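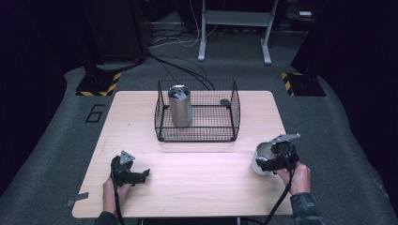 # Chapter 9: Low Back Pain in Primary Care

Most adults will have at least one spell of low back pain, and many will have several. It is among the most common reasons for a visit to a general practice, and one of the main causes of time lost from work. In the great majority of cases no single damaged structure can be named. The term used for this is non-specific low back pain, and most of the chapter is given over to it.

The word "non-specific" often troubles patients, who may hear it as a polite way of saying that the pain is imagined. It means only that examination and tests do not point to one disc, joint or muscle. The pain is real, it can be severe, and it usually eases over a few weeks whatever its starting point.

Students meeting their first back pain clinic tend to want a scan early on. Scans show a good deal, but much of what they show is also found in people with no pain at all. Worn discs and small bulges become more common with age, and a report listing them can leave a patient more worried than before. Section 9.3 sets out when imaging is useful and when it can wait.

## What you should know already

You will need the anatomy of the lumbar spine from Chapter 2 and the short neurological examination from Chapter 5. If you are unsure of the nerve roots that supply the leg, go back to them now — the account of sciatica in Section 9.4 depends on them.

## The Skesbridge cases

Many of the worked cases are taken from a teaching set gathered at the Skesbridge practice, where 547 adults with back pain were followed from their first visit. Details have been changed so that no patient can be recognised. The set includes people seen by doctors, physiotherapists and chiropractors, and the notes vary in length and quality, as notes do. Where a record leaves something out, we have left the gap for you to find.

## Plan of the chapter

- 9.1 Taking the history
- 9.2 Examination and warning signs
- 9.3 Imaging and other tests
- 9.4 Leg pain and sciatica
- 9.5 Advice, exercise and manual treatment
- 9.6 Pain that does not settle

Section 9.2 should be read before any of the cases are attempted. Serious causes such as fracture, infection and cancer are uncommon, but they must be considered at every first visit. New trouble with the bladder or bowel, or numbness around the saddle area, calls for emergency referral the same day.

## 9.1 Taking the history

Begin with an open question and let the patient answer it in full. Then ask where the pain is, when it started, whether it spreads into the leg, and what it stops the person doing. Ask about sleep and work as well. A first history may take up to 40 minutes when you are learning — it becomes quicker with practice.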